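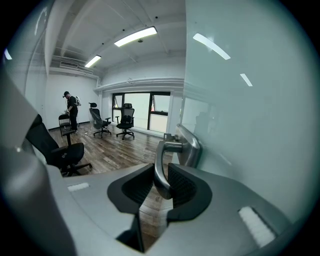
Club de Encuadernación de Grenthorpe | Cuaderno de taller

13 de diciembre de 2020

He dedicado casi toda la mañana al diccionario de Kauppinen. Es un tomo de 927 páginas, con la tapa delantera suelta y el lomo abierto por la parte de abajo. Lo tengo en casa desde septiembre y hasta hoy no había hecho más que mirarlo y cambiarlo de estante.

Primero he quitado la cola vieja. Es cola animal, muy oscura, y en la parte alta del lomo se deshacía sola con la uña. En la parte baja alguien había puesto cola blanca encima, en una reparación anterior, y eso ha costado mucho más. He puesto engrudo espeso, he esperado y he raspado con la plegadera de hueso. Así tres veces. A la tercera ha salido casi todo, aunque queda un resto entre dos cuadernillos que no me atrevo a tocar porque el papel de esa zona está muy fino.

La costura está mejor de lo que esperaba. Solo falla en los primeros cuadernillos, donde el hilo se ha comido el pliegue. Los he soltado y he reforzado el fondo con tiras de papel japonés del más delgado. Había cortado las tiras con regla y cúter, y luego me he acordado de que es mejor rasgarlas, así que las he vuelto a hacer con el pincel mojado. El borde rasgado no se nota al pasar el dedo.

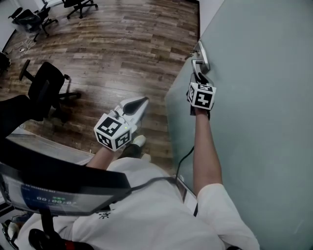 Mientras se secaban las tiras he preparado el hilo. Me quedaba un ovillo de lino de Dellelitz, del que compramos entre varios hace dos inviernos, y lo he encerado con el pan de cera que tengo en el cajón. He probado el grosor en un cuadernillo de desecho. Abulta un poco más que el original, pero al coser solo el principio del libro no creo que el lomo se vaya a deformar. Si se deforma, lo descoseré y pediré uno más fino.

También he comido tarde y mal: sopa de ayer y pan. Ha llovido hasta las cuatro. Con esta humedad el engrudo tarda el doble en secar y he tenido que cambiar los secantes a menudo. Los últimos ya estaban arrugados y han dejado una marca en la portadilla – pequeña, en el margen, pero la veo cada vez que abro el libro.

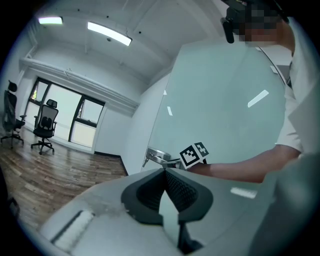 Por la tarde he hecho una lista de cosas para el principiante que quiera empezar con nosotros cuando pase el invierno. La mayoría son de sentido común. Traer un delantal oscuro, no venir con mangas anchas, dejar el reloj en casa. Una camiseta blanca de manga corta, como la de la foto de aquí encima, tiene la ventaja de que no arrastra la cola por la mesa, pero con los tintes de piel dura limpia una tarde. Yo uso una camisa azul vieja que ya no sirve para otra cosa, remangada hasta el codo. He apuntado además que la plegadera no se presta y que las cuchillas gastadas van al bote con tapa.

Luego he vuelto al diccionario. He cosido los cuadernillos reparados a los cordeles antiguos y he dejado el cuerpo del libro en la prensa, sin apretar demasiado, con un cartón a cada lado. Me falta decidir qué hago con la piel. La del lomo está seca y rojiza, se queda en los dedos como polvo de ladrillo. Podría levantarla y volver a pegarla sobre piel nueva, como se hizo con el atlas de Celodgate, o ponerle un lomo de tela y guardar la piel aparte en un sobre. He llamado para pedir opinión.
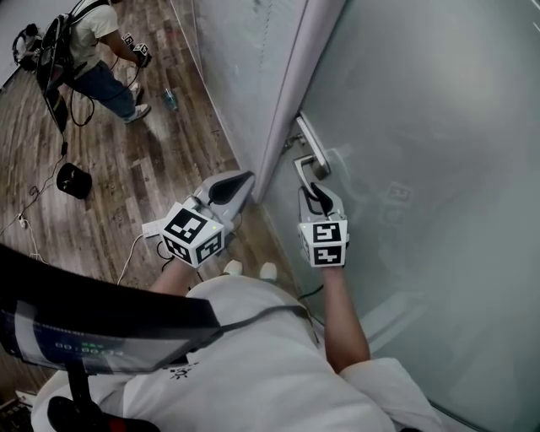

Según Khurram Sethi, la piel no aguantará que la levanten. Dice que él puso tela en un misal parecido y que nadie se quejó, y que si me empeño en la piel haga antes una prueba en la esquina de la tapa trasera y la deje reposar 30 horas antes de decidir. Le he dicho que la prueba ya la hice y que salió regular. Entonces tela, ha contestado, y hemos pasado a hablar del precio del cartón.

No me convence del todo. Daniyal Soomro seguramente diría lo contrario, pero no le he llamado porque ya era la hora de cenar. Le escribiré mañana con las medidas del lomo.

Queda pendiente: comprar tarlatana, afilar la chifla, lavar los pinceles grandes. El cartón gris también se está acabando y solo hay recortes pequeños. He dejado el engrudo sobrante en la nevera, en un frasco con etiqueta.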